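Home | Articles | Opinion | Archive | Contact

A Gripper Should Know When It Has Missed

Last updated May 20, 2019

By Anas Fahmy

The fault at Kolik was a small one, and it was written up as an operator error. I think that was a mistake.

Kolik folds and bags secondhand textiles. One of its stations uses an Urnora arm with a two-finger gripper to lift cloth off a sorting surface. In September the fingers closed beside a fold, caught nothing, and the controller logged a good pick. The arm carried on through the rest of its cycle and dragged a loose blanket into the elbow joint. The drive stalled after 5 seconds. A technician reached in to pull the blanket free while the motor still had power, and it bruised her wrist when it let go.

Cloth is hard for a machine at close range. The wrist view smears as the arm moves, and the fingertips go into shadow under the material. 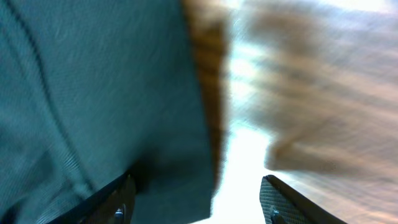
What the log said

The log for that shift lists 800 picks and no misses. That number alone should have worried someone. The Urnora controller counts a pick as good when the fingers reach their closing position, and fingers with nothing between them reach it every time.

Kamel, the integrator, answered by adding a warning label and retraining the crew. I have no quarrel with the label. The technician should have cut the power first, and she says so herself. But she was clearing a jam the machine had reported as normal work.

The Ingate line next door has a force check at the fingertips. It costs 200 milliseconds per cycle, and Kamel's objection is that this is too slow. For a wrist, I would pay 700.

Any station that handles soft goods should stop on an empty grip and stay stopped until a person resets it. Kolik could ask for that in its next contract.

Contact | Copyright 2019 | Back to top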